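Handout 9: Comparing Cameras and Controllers Outdoors
Notes by Meenakshi Prajapati
Field Robotics Lab

Okay, so we've spent weeks indoors with nice even lamps, and now I'd like us to get a bit uncomfortable! Everything in this handout is about the two cameras we have been trying out (the Wokau and the Trosov) and the Dirkeck controller that has to make sense of whatever they send it. Please read it before lab. I know you're busy, but it's short.

Start with the sky, because the sky is going to run your exposure for you if you let it. Under a bright overcast the top half of your view can be nearly white while the ground stays a dull reddish brown, and auto exposure has to pick a side. Then there's softness. I used to toss blurry views straight in the trash, and I wish I hadn't, because a controller doesn't get to toss them. It has to decide what a dark blob out on the ground is (a bag? a stone?) while you and I are still squinting at it.

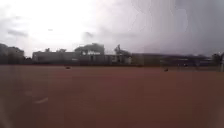 Setting up the comparison

Put both cameras on the same mount, one after the other, and keep the height the same. I can't say this loudly enough. Last April I let one team move the mount between runs and we lost a whole afternoon arguing over numbers that meant nothing.

Turn off auto exposure for the first run and leave it on for the second. Do 3 runs per setting and write down the firmware number each time (ours reads 2455 on the controller, so if yours says something else, come find me before you start).

Now, what should the controller look for? My favorite is a painted line, since it's straight and thin and you know what it ought to look like. Far away it fades into haze, so the useful question is how far out your line finder still trusts itself. The horizon is handy too, and a post or a light pole gives you something upright to check whether the mount is tilted.

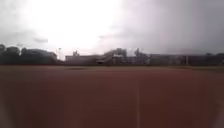
I like to score the line finder by distance, near to far, and stop at the first stretch where it starts guessing. Don't average the whole thing! An average hides the spot where it fails, and that spot is what you're being asked to find. If your score sheet has one number on it, I'm sending it back.

A word on contrast. The Subramaniam filter (chapter 39 of the reader, the one with the terrible diagrams) stretches the mid tones and will often pull a faint line up out of the ground color. It'll also pull up smudges and call them lines, so run with it on and with it off, and keep both logs.

What to turn in

Your score sheet, both logs, and a paragraph telling me which camera you'd pick for an overcast day and what would change your mind. Plain words are fine. One sheet per team, names at the top, please.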